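Reviews > Shop Floor > Benches & Fixtures
Search reviews Go

Prudanance slatted bench and fixture plate: four months with our teardown cell

Apr 7, 2020 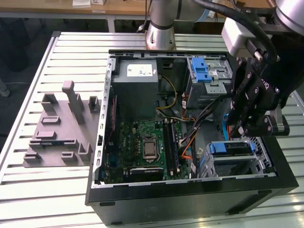
I bought the Prudanance kit in December because our old bench was driving me up the wall. We run one arm at Egan, taking apart retired office desktops, and the old top was a plain steel sheet on legs. Every time I moved the arm I had to drill new holes and then redo all the positions. So I finally gave in and paid $769 for the aluminum slatted top, plus $31 for the bag of extra clamps (get the clamps!).

Setup took me a full Saturday. The top goes together easily enough, but the arm base is fussy. Snug the bolts in a cross pattern, check level, then go around again with the torque wrench. I skipped the second pass the first time and the base crept a hair, enough that the fingers were landing on the edge of a cable connector and pushing it sideways. My fault, though the manual could say it louder than one line on the back page.

The fixture plate is 3D printed, full of raised slots and posts, and it sits on the left side of my table. I like it a lot more than I thought I would. The tower lies flat next to it with the side panel off, open side up, and there's still room for the gripper to come down over the drive cables without the arm folding up on itself.

Looking after it is mostly a vacuum and a rag. Dust from old PCs gets down between the slats, and so do screws — I fish them out with a magnet on Fridays. Every 200 machines I check the base bolts and look over the cable that runs to the wrist. Give that cable plenty of slack. I tied mine too short in January and it tugged every time the wrist turned.

Gripes? The leveling feet are cheap, and I swapped mine for a set from Gridotberg. The slats also mark up if you drag a steel case over them, so lift it. I looked at the Plerkwood bench too, which is rated for 1,000 pounds, but I'm putting desktops on this thing and didn't want to pay for that.

Four stars from me. I'd buy the top again tomorrow — the feet I'd throw straight in the drawer.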